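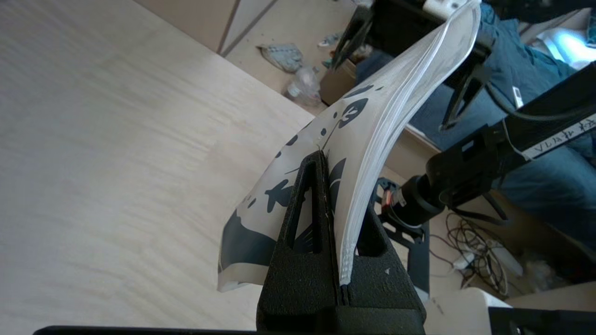 Feltora Automation Support
Ticket 138: Bag handling cell, loss of grip at the zip seal
Site: Ukirach
Equipment: Two-arm bag cell, bench mounted, wrist cameras fitted
Priority: 3
Status: Closed, with one item carried forward
Opened: 25 June 2022

Fault as reported

The site reports that the cell does not hold printed zip-lock bags reliably during the hand-over from one arm to the other. The bag is picked up correctly but turns between the fingers once the second gripper closes. The operator is then required to stop the cycle and reset both arms. The fault was recorded in 21 cycles before the ticket was raised. No alarm is shown on the controller.

The site had already restarted the controller and loaded the previous finger settings. Neither step made a difference.

Entry 1. Support desk

The site was asked to run the hand-over at reduced speed and to supply views from the wrist cameras. The site was also asked to confirm which finger set was fitted to each arm, as the set-up sheet held by this office lists the Husa fingers on both.

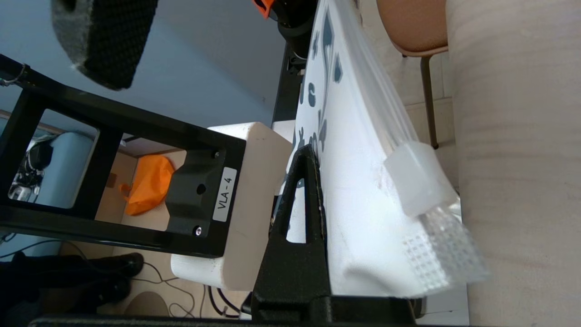
View supplied with entry 1. Printed bag held in the gripper on the arm labelled VLA - 4.

The view shows a black finger with a triangular cutout on one side of the bag and a thick cream-white pad on the other. The set-up sheet has no record of a white pad at this position. The site has confirmed that the pad was fitted during a service visit the previous October and that the sheet was not amended. The closing distance held in the controller therefore relates to the earlier arrangement.

Entry 2. Support desk

The site was instructed as follows.

Remove the bag and bring both arms to the rest position. Isolate the drive supply before placing hands between the fingers. Check that the screws on each gripper bracket are tight. Wipe the finger faces with a dry, lint-free cloth, paying attention to the slots. Do not use solvent on the textured surfaces. Restore the supply and bring the arms to face one another with the fingers open, and send a further view before any bag is loaded. 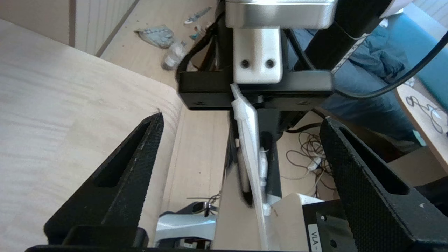 View supplied with entry 2. Slotted fingers in the foreground, with the second arm and its long white finger beyond.

The fingers are open and nothing is held between them. The long white finger on the facing arm is a Cordier part, according to the site's purchase record, and is thinner than the finger for which the hand-over point was taught. The site reports that all bracket screws were found tight and that a small amount of fibre was removed from one slot.

The site asked whether the cables running along the facing arm could be a cause. This office considers it unlikely, but has requested that they be secured clear of the wrist joint at the next planned stop.

Entry 3. Support desk

New values were issued for the closing distance on both arms. The hand-over point was taught again with the fingers now in use. The site was advised to grip along the narrow line of the folded plastic and to keep the jaws closed for 2 seconds before the receiving arm moves.

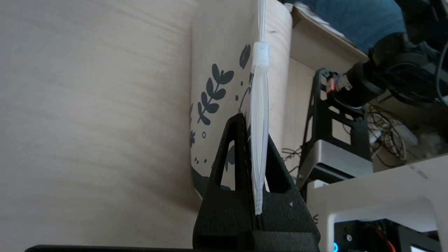
View supplied with entry 3. Folded translucent plastic held upright between the fingers, printed container behind.

The site states that the trial run was completed with no further loss of grip and has agreed to closure of the fault.

Carried forward

The set-up sheet is to be reissued with the correct finger arrangement for each arm. Until the revised sheet has been received and signed, the site is requested not to exchange fingers between arms. Any further change of pad or finger should be notified to this office before the cell is returned to use, quoting the ticket number.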